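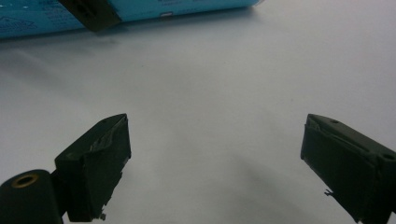 ## Kitchen & store walk-round, Ondness hall

Done by: Tuva Rønning
May 2019
Key no. 617 (sticks, pull door towards you)

Marks: OK / FIX / ASK

### Cooker and hob

- [x] Gas tap off at wall – OK
- [x] Hob rings all light – OK. Back left slow, cleaned it, bit better
- [ ] Oven door seal – FIX. Split at bottom corner, same as March. Part is with Ellberg, chase again
- [x] Extractor filter – OK, washed and back in
- [ ] Fire blanket – FIX. On the hook but tape's faded, can't tell which end to pull. New tape

### Fridge and freezer

- [x] Fridge temp – OK, 3 degrees
- [ ] Freezer – ASK. Ice up the back wall again. Who was meant to defrost after the Sæther lunch? Not on the sheet
- [x] Nothing out of date. Threw one open cream, no label
- [ ] Labels – FIX. Pen has gone. Tie the next one on

Please date everything you open. Even if its only for the afternoon.

### Worktops, wraps, small kit

- [x] Worktops wiped, no cracks – OK
- [x] Chopping boards – OK, green one getting deep cuts, swap before summer
- [ ] Knife block – FIX. 2 knives in the drawer loose, points forward. Moved them
- [x] Cling film – OK for now, keep a spare roll in its wrapper till the old one is finished

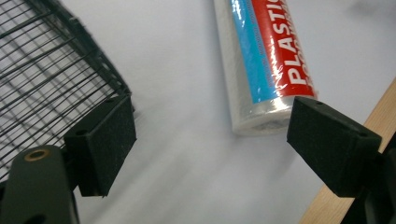
Foil is low though, and no greaseproof at all. Add both to the Esari order. Also bin bags, the thick ones, thin ones split on the step last time and it went everywhere.

- [ ] First aid box – FIX. No blue plasters. Burn gel fine
- [x] Kettle and urn leads – OK, no damage. Urn lid loose but it does shut

### Floor, doors, lights

- [x] Floor dry, no lifted edges – OK
- [ ] Mat by back door – FIX. Curled corner, caught my foot on it. Took it up, leave it up
- [x] Back door opens from inside without key – OK
- [ ] Light over sink – ASK. Flickers when the fan is on. Electrician or just the tube?
- [x] Exit sign lit – OK
- [ ] Store cupboard – FIX. Chairs stacked too high and in front of the fuse box. Needs to be clear all the time, not just for teh inspection

### To do before next booking

1. Ring Ellberg, door seal
2. Esari order: foil, greaseproof, bin bags, blue plasters, pen
3. Chairs away from fuse box
4. Defrost freezer, towels are under the sink
5. Light over sink, find out who

Didn't get to the outside tap or the bin store, ran out of time. Will do both when I drop the mat off.

T.R.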